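Library lends out plug adapters and power strips after winter clear-out

17th January

Visitors to the library in Oltulitz can now borrow power strips, plug adapters and extension leads in the same way as they borrow books, after a clear-out of the building's storage turned up far more electrical odds and ends than the staff could use.

The lending shelf opened this week next to the returns desk. Anyone with a library card can take up to 6 items at a time and keep them for three weeks. There is no charge and no deposit, though borrowers are asked to bring things back with the cable coiled and the tag still on.

The idea came out of a dull job. Over the years the library had filled two cupboards and most of a filing cabinet with leads left behind after talks, exhibitions and the yearly book fair. When the cupboards had to be moved for new flooring, everything came out at once and was put through a sort at the Gaber workshop, the repair room on Nistell Street that already mends lamps and radios for local people.

In all, 164 items were looked at. Each was wiped down, checked for damage and tried in a socket tester. The ones that passed were given a number and a paper tag. Anything with a split cable, a loose pin or a cracked case was put aside for recycling, and the workshop says 45 pieces went that way, most of them old phone chargers.

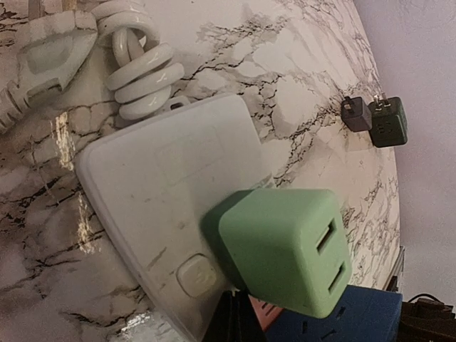
The small cube adapters have been the most popular items so far. They come in several colours, and staff have decided to keep it that way and to use colour on the shelf labels as well, so a borrower can ask for "a dark green one" and be handed the right thing. They turn one socket into several without a trailing lead, and are useful in older flats in the town, where a bedroom may have a single socket behind the wardrobe.

Power strips are kept on a separate shelf. Demand for those is expected to rise in May, when the street market returns and stallholders start looking for extra sockets. The library has asked market traders to book ahead – the strips are for indoor use only and will not be lent for stalls in the open air, but several traders share the covered hall and can use them there.
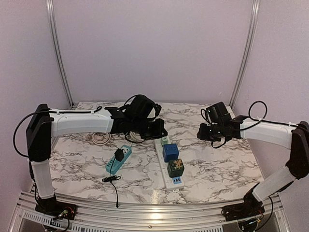
What borrowers are asked to do

The rules are printed on a card that goes out with each item. Adapters should not be plugged into other adapters, and a power strip should not be plugged into another power strip. Heaters, kettles and irons should go straight into the wall. Cables must be fully unwound before use and kept out from under rugs.

Anything that feels warm, buzzes or smells should be switched off at the wall, unplugged and returned with a note. It will be taken off the shelf and sent back to the workshop, and the borrower will not be asked to pay for it. Lost items are charged at the cost of a replacement.

Every item will be checked again twice a year. The workshop has agreed to do this for the first year without payment, and after that the library hopes to cover the cost from its general budget. A grant of 1000 euros from the Drasar fund has paid for the shelving, the tags and the socket tester.

More things to follow

Staff say the scheme could grow if people use it. A short paper form at the desk asks visitors what else they would like to borrow, and the answers so far include a projector lead, a sewing machine and a long ladder. The ladder has been ruled out for lack of space.

The library will also take donations, within limits. Adapters and strips should be complete, with no tape or home repairs, and should be handed in at the desk, where they will be logged and passed to the workshop. Please do not leave them in the book drop. Batteries, light bulbs and chargers for old phones cannot be accepted and should go to the recycling point behind the fire station.

The lending shelf is open whenever the library is. Items can be reserved at the desk or by telephone, but not yet through the online catalogue, where they are due to be added by the spring.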